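In Defence of the Boring Robot

Every May our school robotics club holds an open evening, and every May somebody's uncle asks whether it can do a backflip. It cannot. What Widar can do, on a good night, is pick up something soft and put it down again, and I have come to believe this is the better use of a teenager's time.

I didn't always think so. For years we entered the Zarkanside Cup, where robots shove wooden blocks across a ramp for 30 points a go. We once scored 432 and came home with a trophy shaped like a spanner. The pupils learned a great deal about blocks.

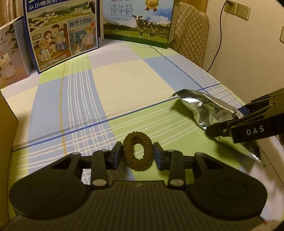 Soft objects are a far ruder teacher. A block has corners and stays where you left it, and a grip that suits one will suit the next 1,000. A knitted hair scrunchie has a hole in the middle and no opinion about which way is up. Crumpled foil is worse, all wrinkles, with a corner that hangs down wherever it likes. Do the work on a checked bedspread and even the ground joins in. Taha Abou Zeid, who is fifteen and wrote most of our grasping code, tore it up twice over this sort of thing and now speaks of laundry with real respect.

Parents complain that there is nothing to watch, and they have a point. Seventy-three tries at lifting a sock won't fill a hall. The Cup has lights and a man with a microphone – we have biscuits.

But I'd ask them to fold a fitted sheet before they tell me it's too easy. We have given up our place at Zarkanside this year. The spanner is still in the cabinet, if anyone's uncle would like to see it.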